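Home
Get involved
Current calls

Wanted: people who own too many socks and will admit it

Keseseo is looking for 44 households to take part in a study of how laundry gets done, who does it, and how long it sits in the basket before anyone breaks. Recruitment closes at the end of March or when we're full, whichever embarrasses us less.

We're a small social research outfit working out of two rooms above a bakery on Boateng Street. Our last study was on what people keep in the third drawer down. It was read by more people than we expected and cited by fewer than we'd hoped. The laundry one has a bit more money behind it, so you'll be paid this time.

What you'd be doing

You keep a diary for 4 weeks. Every load gets an entry: what went in, who put it in, who hung it out, who walked past it. Entries take a couple of minutes on your phone, or you can use the paper booklet, which has a pencil attached with string and has proved far more popular than the app.

At the end there's one interview of 40 minutes, at your place or ours. If you live with other people we'd like to talk to them separately. Past experience suggests you will not agree on who does the towels.

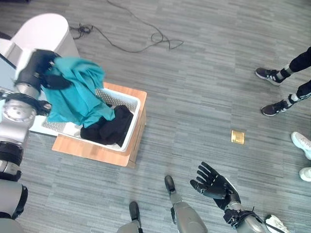
One for the basket.

Who we're after

Anyone over 18 living in the Broren council area. Share houses, couples, families, people on their own, people whose adult children have come home with a car full of washing. You can use your own machine, a shared one or the laundromat. We're short of households with shift workers and very short of anyone who irons.

You don't need to be tidy. We had a run of applicants in the pilot who cleaned the whole laundry before we visited, and their diaries were no use to anyone.

Sorry, but we can't take people who work in market research or for an appliance maker, or who are related to us. Mum, this means you.

What you get

A $15 grocery voucher for each week of diary, and another after the interview. There's no bonus for extra loads, so please don't start washing the curtains on our account. You'll also get a copy of the report, whether you want it or not.

Privacy

Names and addresses are stored separately from the diaries and deleted when the project wraps up. Your flatmates won't see what you wrote about them. You can pull out whenever you like and keep any vouchers you've already received.

How to apply

Fill in the form at the front desk, or ring us and ask for the Prostix study. (Prostix was the working title. It was meant to be temporary and is now on all the stationery.) Please tell us how many people live with you, where you do your washing, and the best time to call. Mornings before 10 are bad for us because of the queue downstairs.

We'll get back to everyone, including the people we can't fit in.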